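The Dish Rack That Never Met a Dish

By Nabila Saber

Every household has a drawer where tape goes to hide. Ours, in Gidstead, held up to 10 rolls at its peak, most with the loose end sealed down so perfectly that we bought another rather than find it. In January I asked Seidu Sulemana, who ran the packing bench at the Toscombe gift shop for six years, how a grown adult should keep tape. He told me to start by admitting how much of it I owned.
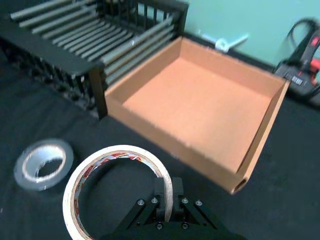
Page last changed: 2020-12-11

Masking tape and silver duct tape are the easy ones. They lie flat, they sit side by side on a dark cloth without complaint, and you can see which is which from across the room. Sulemana puts a black cloth under everything, on the theory that a pale roll on a pale table is a roll you will buy twice.

Clear packing tape is another matter. It rolls, it picks up lint, and it vanishes into any box you open. His answer is a metal dish rack - the ordinary kind, with a row of rods meant for plates.

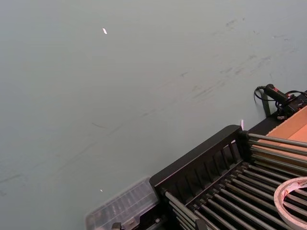 I was doubtful. A dish rack is a thing you own in order to avoid drying up, and mine already had a job. But the rods stop a roll from wandering, and you can spot the tape through them without lifting a lid. I gave up 2 evenings and one perfectly good argument to the idea, and moved the plates to a towel.

Small things go elsewhere. A clear plastic case with a lid does for the bits that would drop straight through the rods, and it can live at the back against the wall, where you will look at it often and open it seldom.
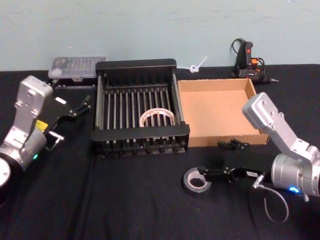

What about the cardboard?

A shallow cardboard box, set beside the rack, is for whatever you are in the middle of. Sulemana is strict on this point. It should be empty when you begin and empty when you go to bed. Mine has managed the first part.

He also allows just one roll of clear tape in the rack at a time. The spares go in a cupboard, preferably a high one.
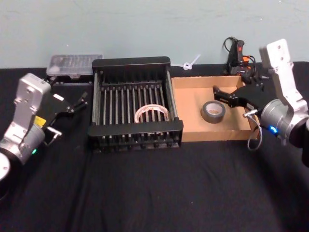 Where to put it all

Any table against a wall will do. Leave the cloth a little wrinkled; ironing it is how a tidy person becomes a worrying one. My drawer, meanwhile, has filled up with batteries.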